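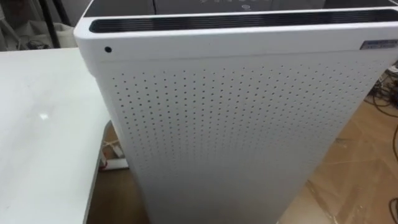 May, bindery notebook, started 7:40 in the morning with coffee

Paste day. I had promised Leokadia I would write down what I do with the wheat starch this time, after she got a better batch than mine out of the same bag and neither of us could say why. So, for her and for whoever picks up this book later: 230 g of starch, soaked in cold water overnight in the big steel bowl with a plate on top. The soaking is the part I used to skip, and I am sorry to say you can tell in the older boxes, where the cloth has little hard grains under it near the joints.

Brought it up slowly on the small burner, stirring the whole time with the flat wooden spoon (the one with the burn mark, please don't put it in with the glue brushes again, whoever you are). It went from milk to something like custard, and then to that heavy, see-through stage where your arm begins to complain. I kept going well past the point where I wanted to stop. Then into a cold water bath, and through the horsehair sieve twice. The second pass felt fussy but the paste came out lovely, smooth as hand cream, and I used it on the Dristavby ledgers straight away.
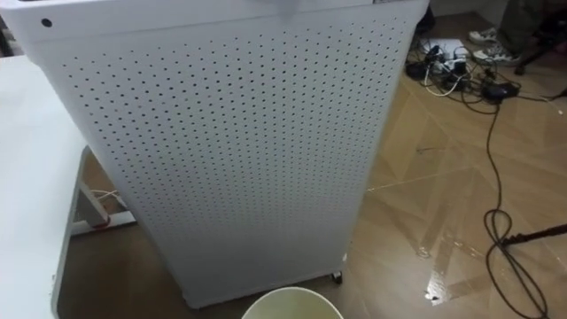
There are four of those ledgers left to do and the spines are all in the same sorry state, with the old animal glue gone to brown crumbs. I laid a poultice of paste on the first one, covered it with a strip of plastic, and let it sit while I cut board. After 20 minutes the glue lifted off with the bone folder in long soft curls, very satisfying. The second ledger was more stubborn and wanted another round. Somebody in the past had gone over it with white craft glue, bless them, and that had to be picked at dry with the spatula. I lost a small flake of paper from the back of the third section and have saved it in an envelope inside the front cover.

Page count for the job sheet: 389 leaves in the first volume, with one blank leaf stuck to its neighbor near the end. I have left it stuck for now and would like Leokadia's opinion before I go at it.

Hidayah called at lunch about the Skumard boxes. She would like the trays a touch deeper, which is fine by me, but it means the board I cut yesterday is only good for lids. She is also asking for the gray cloth again and we are nearly at the end of the roll. I will order more tomorrow, along with thread – the 18/3, waxed if they have it, and unwaxed if they don't – and a new pack of blotters.

Sewed the first three sections back on to the tapes before my eyes gave up. The tension is good, maybe a hair tight at the kettle stitch. Left it under the small press with a board on either side. The rest of the paste is in the fridge in the jar with the blue lid, good until the end of the week, and it will need another trip through the sieve before use.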